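**1/** Agosto, armário cheio, e resolvi dobrar todas as camisetas de malha de algodão de uma vez. Vou deixar aqui o que aprendi, para quem também guarda tudo amassado.

**2/** Comecei pela mesa. Passei um pano e tirei o que estava em cima. A minha é clara e já tem uns riscos, mas para dobrar roupa serve. Cama não presta – o colchão afunda e a dobra sai torta.

**3/** Separei por tecido, sem olhar a cor. Malha fina de um lado, moletom do outro. As de malha fina são as que mais dão trabalho, ficam cheias de dobra por cima de dobra.

**4/** A rosa foi a mais chata. Antes de dobrar, procuro a costura e estico o pano por ela, com a mão aberta, do meio para fora.
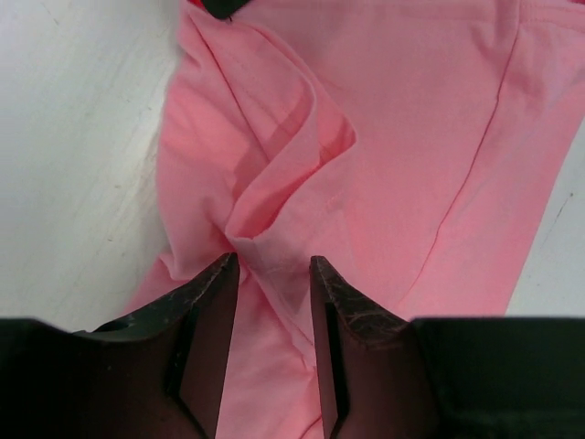
**5/** Com a peça esticada, faço assim: uma lateral para dentro, manga por cima, depois a outra lateral. Fica uma tira comprida. Dobro ao meio e de novo em três. O pacotinho tem que parar em pé sozinho. Se cair, ficou frouxo e eu refaço.

**6/** Perguntaram da caixa. É uma Fillodico, das baixas, sem tampa. Comprei 2 e cabem bem na gaveta. A da Rekard que eu tinha antes era funda demais, as camisetas de baixo sumiam.

**7/** Sobre passar: não passo camiseta de ficar em casa. Aliso com a mão e pronto. As de sair vão para o cabide, dobrada nenhuma aguenta o mês inteiro sem marca.

**8/** Peça que não uso desde o verão passado vai para a sacola de doação. Tenho uma regra só: se preciso pensar muito, vai. Até agora deu uma sacola cheia e mais um pouco.

**9/** Para o cheiro, sachê da Erivness, um por gaveta. Já usei sabonete embrulhado em papel e funciona parecido, sai mais barato.

**10/** Faltam as de manga comprida e os pijamas. Fico nisso até umas 4 da tarde e depois paro, que ainda tem a louça. Se alguém souber um jeito bom de dobrar camiseta com capuz, me responde aqui.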